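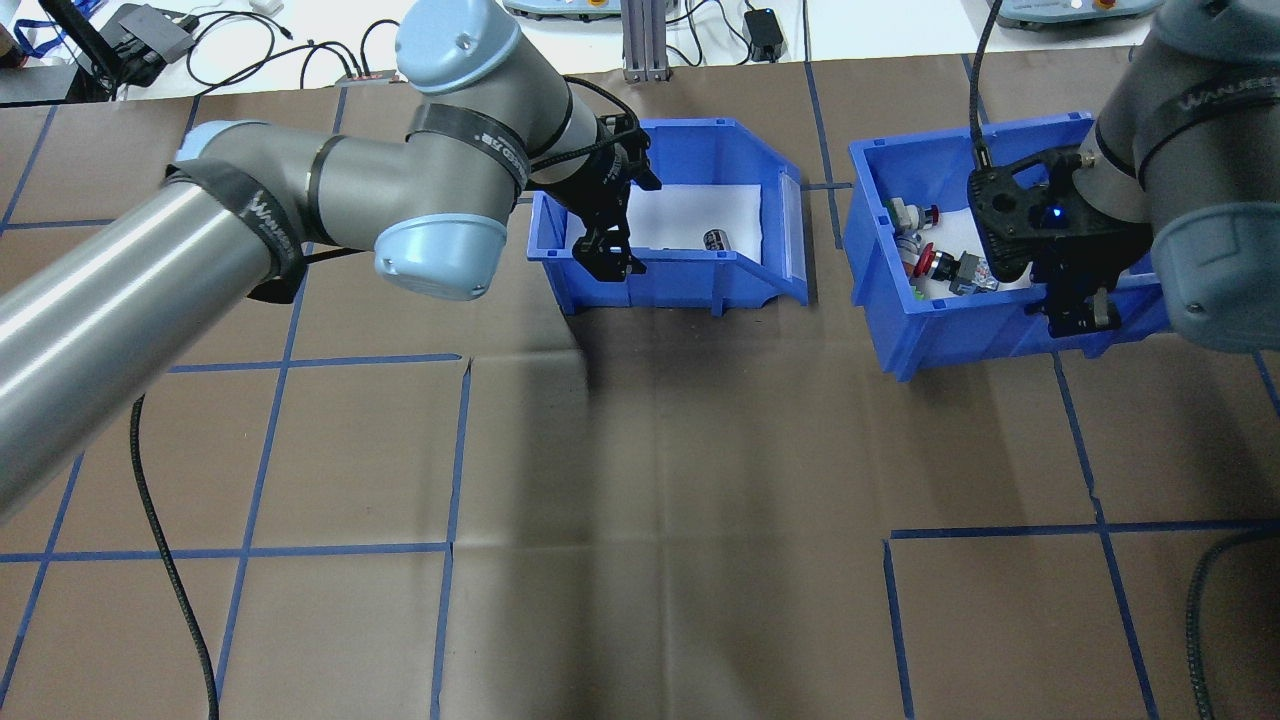

Sorting Table and Parts Bins - Walk-through Checklist

4/21/25
By Ylva Bråten

Ustberg room, electrical parts bench. Second pass, Halvard Magnusson did the first one in November and I have his sheet next to me. OK = fine, FIX = do it before next batch, WATCH = look again next time.

TABLE SURFACE

1. Brown paper covering, work area - OK
Check for tears and lifted edges with your hand flat, not by eye. If a corner won't stay down replace the sheet, don't patch it. Halvard's sheet says patched twice. No more patching pls.

2. Tape grid, dark blue - WATCH
Press down every crossing. That's where it lets go first and small parts slide under. Spare roll is in the Tazi cabinet, second drawer. Do not substitute whatever is lying around, we need the lines the same color all over or people set bins down crooked.

3. Drinks, food, personal stuff on the paper - OK
Keep it that way. Mugs go on the window shelf.

BINS

4. Both bins blue, open front - OK
Run a thumb along the front lip for burrs and cracks. Any crack at all and the bin goes back to Evgate, they swap them free if it's inside 60 days.

5. White paper liners - OK
One in each bin. Change when marked or creased, small parts catch in creases and then the count at the end of shift is off. We lost half an hour to one fuse holder that way.

6. Bin position - FIX
Right-hand bin is sitting at an angle to the grid. Not dangerous, but the rule is front edge parallel to a tape line. Straighten at start of shift.

7. Bin labels - FIX
Still waiting on the new ones from Sernarton. Masking tape and marker on the back side until then. Write BIG.

PARTS

8. Small cylindrical part, left bin - WATCH
Looks like an electrolytic capacitor, silver and dark. Treat any capacitor as charged until checked. Meter first, then handle. Anything rated over 50 V goes in the seperate tray with the lid, no exceptions. Look for a bulged top or crust at the leads, either one = scrap.

9. Red mushroom-head button, grey base, right bin - FIX
This is STOCK. It's an emergency stop button lying loose in a bin with the other switches, it is not wired to anything you should count on. New people need to hear this on day one. Hang a STOCK tag on it. Know where the real room stop is - on the wall by the door - and touch it before you sit down. I mean physically touch it.

10. White push-button, green ring - OK
Check the ring isn't loose and the button moves free. Three presses is enough.

11. Grey and silver switch bodies - WATCH
Grouped close together with the buttons over on the left of the bin. Fine for sorting, but metal bits against metal bits scratch the contacts if the bin gets carried like that. Spread out or bag before moving. Max 8 pieces to a bag.

AROUND THE BENCH

12. Floor - OK
Swept. One washer found, put back in stock.

13. Lighting - FIX
Left tube flickers. Reported, ticket still open. Hard on the eyes when you're reading tiny print on a part.

14. Eye protection - OK
3 pairs on the hook, one scratched, tossed it. So now two. Need to order.

15. ESD wrist strap - WATCH
Tester beeps green but the clip is getting weak - Halvard noted the same thing. Replace at next check whatever the tester says.

COMMENTS

Five things marked to watch or fix can be done in ten minutes, tag and bin angle first. Tube and labels are out of our hands, I'll chase both. Halvard, can you sign off on 9 yourself once the tag is on, and leave teh old November sheet in the folder, I still need it for item 1.

Y.B.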